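Pemby Pads: soft blue finger pads for hand-held grippers

Toy tidy-up, two grippers, one table. The brick figure is on its way through my hands as we speak! 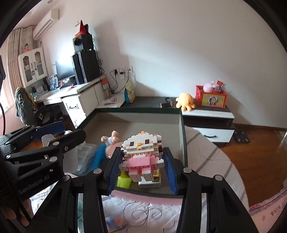 What you get

A set is 2 pairs of ribbed pads plus a spare strip of backing tape, and it costs $84. I sell them in blue, and if you want another color, write to me and I'll see what I can do (no promises on purple, I've tried).

Why I started making them

I'm Sidra, and I spend most of my working day squeezing things with hand-held grippers. Brick toys were driving me up the wall. They have corners everywhere, you grab them by the body, and on a smooth pad they twist as soon as you lift. So I started cutting ribs into soft pads at my kitchen counter, and after far too many ugly ones I had a pattern I liked. That was in July, and I've been fussing with it ever since.

What they're good at

Small hard toys, mostly! Stuff with studs and steps and little arms. The ribs give a bit and you don't have to squeeze like mad. I also like them for packets and bottle caps. Plush is fine too, but plush is fine with almost anything, so I won't brag about it.

What they're not so good at

Paper. Thin cards lie flat and the ribs just slide over the top, and I haven't found a way around that yet. Derek Tindall swaps to his old flat pads for cards and swears at me while he does it. They pick up lint as well, so if you work on a cloth like I do, wipe them down with a damp rag at the end of the day.

Fitting them

Peel off the old pad, clean the finger, stick the new one on with the ribs facing in, and leave it for 3 hours before you use it. Please do wait! I've had pads come back to me with carpet fuzz all over the glue.

Bigger orders

Labs and classrooms can get the box for $495. Orders in by 15th December go out before I close up for the holidays. Faisal Farooqui does the packing, so put any shipping notes in his name.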